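From: Anel Steyn
To: cell-upkeep list
Date: February 1, 2026
Subject: Re: Re-teaching the Plellimico cell

Knut Oltmanns wrote:
> New fixture plate is on the table and I re-taught the memory
> and CPU picks. 92 cycles without a stop. I'd call it done.

I wouldn't, Knut. No stops tells me the gripper closed on something. It doesn't tell me the part was straight.
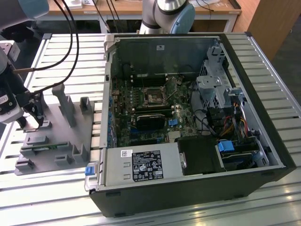

Tower on its side, gripper over the fixture tray.

The plate sits loose on the slats as far as I can tell from your notes. Is it pinned or not? If it's only resting there, every taught point is a guess.

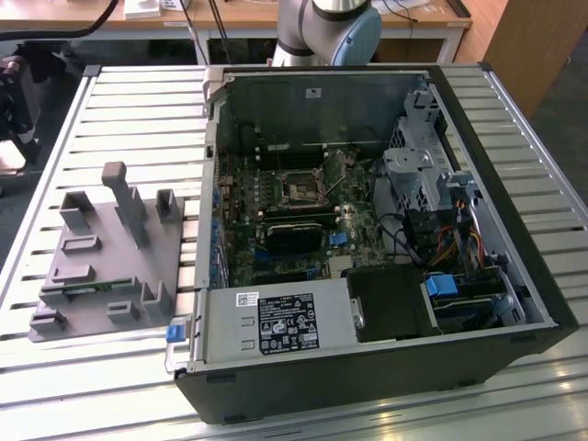 Joaquín Valdebenito: It's pinned at two corners. The tower is what moves. I bumped it last week and had to redo the socket points.

Then the tower needs a hard stop before anyone touches the program again. I've heard "just don't bump it" before, at Wendt, and we re-taught that cell all February.

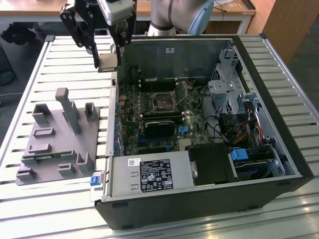
My other doubt is finger wear. The log says pads get checked every 2,000 cycles. I'd make it 600 until we have numbers worth trusting.

What I'd want done, in order:

1. Clamp the tower, then check the socket points at low speed.

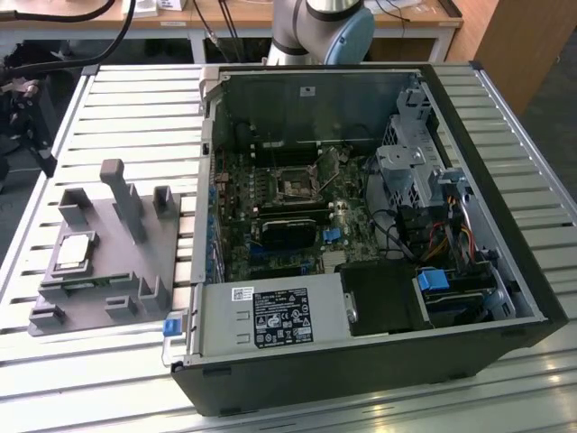
2. Re-teach the CPU pick from the tray and write down the offsets.

3. Run it again and look at every part. Send me the misses too.

Anel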